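Play Kitchen Corner FAQ - Ledlow Toy Library
Last updated May 8, 2024

Quick answers, more to come when I get a minute. Amos

Can I borrow the big blue kitchen?
No, too big for the van. It stays on site. Food, plates and utensils can go home in a Movitz bag, 2 bags per family.

How long can we keep a bag?
16 days. Text if you need longer, usualy fine.

Do you have a deposit?
$50, back when the bag comes back. Lost one grape bunch? Don't worry about it. Lost the whole bag, we keep it.

Where do I put stuff at the end of a session?
Look for the labels. Mpho Matlala redid them in November so ignore the old sheet if you still have it.
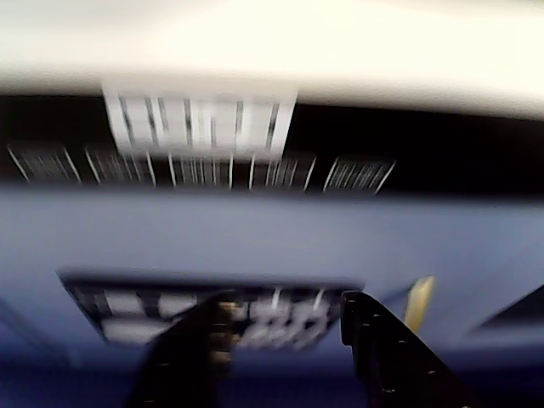

White label, dark tiles, blue below.

What goes in the fridge?
Fruit on the shelf. Mango, papaya, grapes, blackberry. Please don't cram it, the door needs to swing shut. Shopping list panel is printed on, so no markers or crayons on it please!!

And the plates?
White ones stand up in the rack on the open shelf, next to the microwave. Not flat, they slide off.

Utensils?
Skimmer, spatula, ladle, small spoon. All on the hooks on the tiled backsplash. If a hook feels loose tell whoever is at the desk, don't try and glue it.

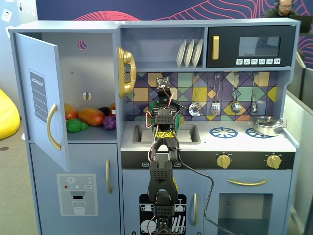

How do I clean the toy food after my kid has chewed it?
Warm soapy water, rinse, towel dry. No dishwasher, the paint goes. Anything really slobbery goes in the wash tub by the desk and we'll do it.

Is real food OK in the corner?
No. Snack table is by the front door. Water bottles fine if the lid closes.

Can we donate our old kitchen?
Depends on size. Stestach and Joubert sets are good, we have spare parts for both. Send a photo and measurments first, please don't just drop it off.

How many toys do you have total?
200 on the lending list. The kitchen bits are on there as sets, not single pieces.

Something missing from this page? Ask at the desk or leave a note for Mpho.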